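3. Data collection

3.1 Procedure

The learning system needs demonstrations in which an operator drives both arms through a complete garment task. We defined 4 tasks: pick up, spread, fold in half, and place in the bin. Each demonstration was stored as joint positions plus the wrist camera stream, under a folder name made of the task code and the operator's initials. Recording took place over 11 sessions in the Grodeck lab, the last on 07/05/2020.

Garments went back to a crumpled start state before every attempt. In April we did this by hand, and the start states came out too similar. From session 5 on, the garment was dropped from shoulder height and left as it landed. Knit items were the hardest to handle. They bunch above the fingertips when lifted, and the trim and side panels hang down separately from the main body, so the policy has to tell one layer from another at close range.

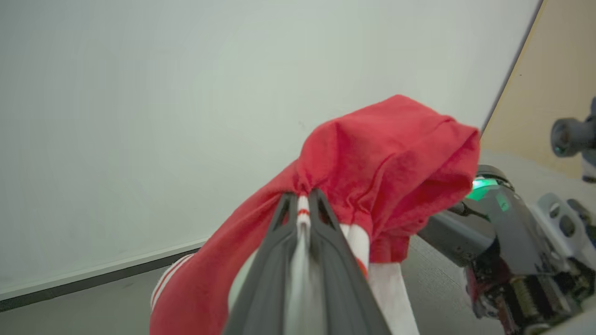 Pierina Cattaneo objected at the interim review that a grasp which holds the cloth is not automatically a useful example, and that we should label how many layers are between the fingers before training on any of it. She also asked for failed grasps to be kept in a separate set. Both changes were adopted — the layer label is entered by the operator right after each attempt, before the arms return home.

3.2 Resulting set

After filtering, 314 demonstrations remained. Attempts were removed for dropped camera messages, for operator pauses longer than the limit in Appendix B, and for collisions between the arms. The fold task lost the most — nearly all of it to collisions. Failed grasps are stored under the project name Teto and were not used in the training runs reported in section 4.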